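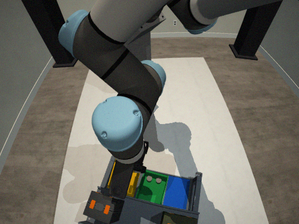
Robot arm above a workstation (computer rendering)

Policy Analyst, Health Coverage
Lellida Center for Health Policy, Erstead
Full time, two-year contract

Lellida is hiring a policy analyst to work on how people keep or lose health coverage when their income or job changes. The analyst will join the state programs team and report to Akinyi Swai, director of research.

Most of the job is reading and writing. State legislatures take up eligibility rules, premium help, and work requirements every session, and their staff ask us what a bill would do to the people already enrolled. We answer in short memos written in plain language. We do not endorse candidates, and we do not lobby for or against a bill. People on our staff disagree about how much of health coverage should be public, and applicants won't be asked their position.

What you will do

Read bills, waiver requests, and agency rules, and summarize them for people who have not read them.
Work with enrollment and claims data, mainly for Medicaid and marketplace plans.
Help run the Prenico survey, which goes to nearly 1,000 adults who have changed or lost coverage.
Write memos of two or three pages, often on short notice.
Answer questions from legislative staff and local reporters.
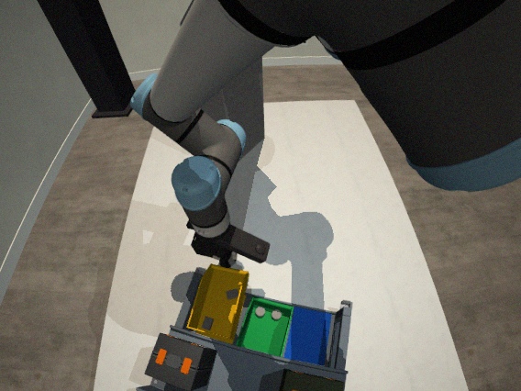

The survey takes up the largest block of time in the fall. You will check the responses as they come in, follow up by phone with people who left sections blank, and prepare the tables for the annual report. Some calls have to be made in the evening, and you can take that time off later in the same week.

What we are looking for

A bachelor's degree and some years of work in health policy, insurance, public administration, or a related field. A graduate degree can count toward the experience. You should be comfortable with a statistics package; we use R but don't mind if you learned on something else. You should also know how Medicaid eligibility is decided in at least one state. Experience in a county benefits office or as an enrollment counselor is welcome. Spanish is useful but not required.

Pay and benefits

Salary depends on experience and will be discussed at the first interview. We pay 100 percent of the employee premium for medical and dental coverage, starting on the first day of work. The office is in the Clegg Building in Erstead. Staff come in on Tuesday for the team meeting and choose their other office days with their supervisor.

How to apply

Send a resume, a cover letter, and one writing sample through the jobs page. The sample can be a memo, a report section, or a class paper, and it should be your own work. Interviews will be held by video, and finalists will complete a short paid writing exercise. The position starts in September.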